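Tunari is recruiting participants for a working group on recording practice for robot training in shared indoor spaces. The group will draft, test and revise a short code of practice covering how household and cleaning tasks are performed, recorded, labeled and released for use in robot learning. Work begins in October.

## Background

The current internal rules were written for bench work: fixed lighting, a known set of objects, one operator. They do not transfer well to gyms, corridors, kitchens and changing areas. Reviewers at Clostwood and at the Prenisstead site applied the same rules to the same 297 recordings and disagreed most often on three points: when a wiping task counts as complete, how to label a hand that holds an object still while the other hand works, and what to do with writing on equipment.

The revised code (working title: Boonyarit Practice Notes) is to settle these points in language that a new operator can apply without a supervisor present.

## Scope of work

Participants will be assigned to one of two tracks.

**Track A, task execution and recording.** Performs cleaning and tidying tasks under the draft rules and reports every rule that could not be followed as written. Each Track A participant completes 50 task sessions.

**Track B, review and labeling.** Reads the draft rules, applies them to existing recordings and records the reason for each accept or reject decision. Each Track B participant reviews 800 clips, working alone for the first 700 and in pairs for the remainder.

Both tracks attend a remote drafting meeting every two weeks, starting at 4:00 p.m. local time at the Prenisstead site.

## Requirements

- Able to read a technical procedure in English and comment on it in writing
- For Track A: able to kneel, bend and work at floor level for 20 minutes at a time
- For Track B: prior experience with video annotation, quality inspection or safety auditing
- No financial interest in a vendor of recording equipment

A background in robotics is useful for either track but is not required. Applicants with experience in commercial cleaning, physical therapy or gym operations are encouraged to apply for Track A.

## Draft rules under test

The following are open for comment and will be supplied in full on acceptance.

1. Both hands remain in view during contact with the surface being cleaned. Short losses of view are logged, not edited out.
2. A supporting hand is labeled as supporting for as long as it bears on the object, including when it does not move.
3. The cleaning material is named at the level of detail the reviewer can confirm. "Tissue" is acceptable. A product name is not, unless it can be read.
4. Marks, scratches and worn lettering on equipment are not to be labeled as dirt.

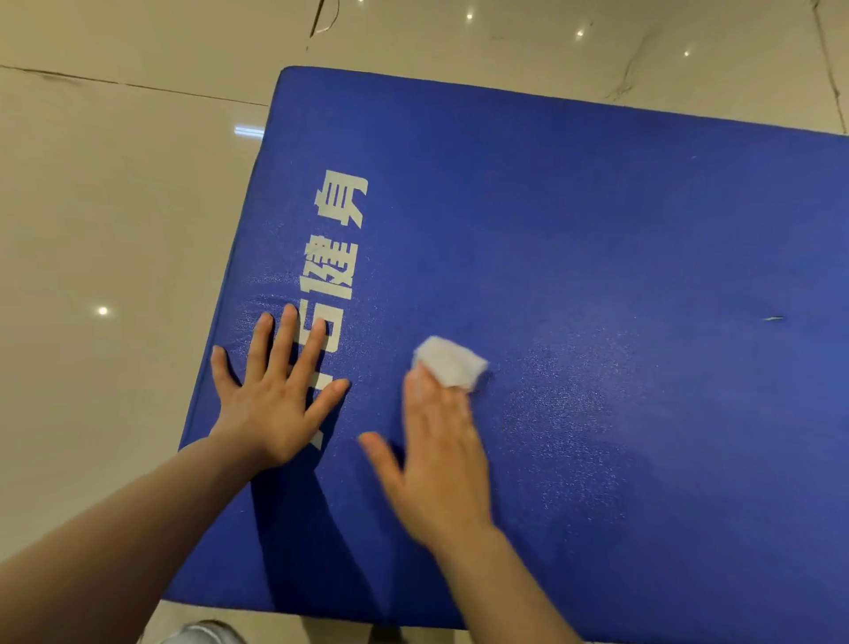

5. A wiping task is closed by the operator with a spoken end signal. The reviewer does not infer completion from the appearance of the surface.
6. Printed text on equipment is transcribed only where whole characters are legible. Partly covered characters are marked as partial and left untranslated.
7. Bystanders are kept out of the recording area. If a person enters, the session is stopped and the clip is quarantined pending consent.

Rules 4 and 5 have drawn the most objections so far. Applicants with a view on either are asked to state it in the application.

## Terms

Participation is part-time and paid by completed session (Track A) or by reviewed clip (Track B). Meeting time is paid at the hourly rate listed in the participant agreement. Contributors are credited by name in the published notes unless they ask not to be.

## How to apply

Send a resume, the preferred track and one page of comments on any two draft rules. Questions on Track A go to Kamol Phromma, and questions on Track B to Cengiz Tekin, both through the Tunari recruitment desk. Applications without the comment page will be returned.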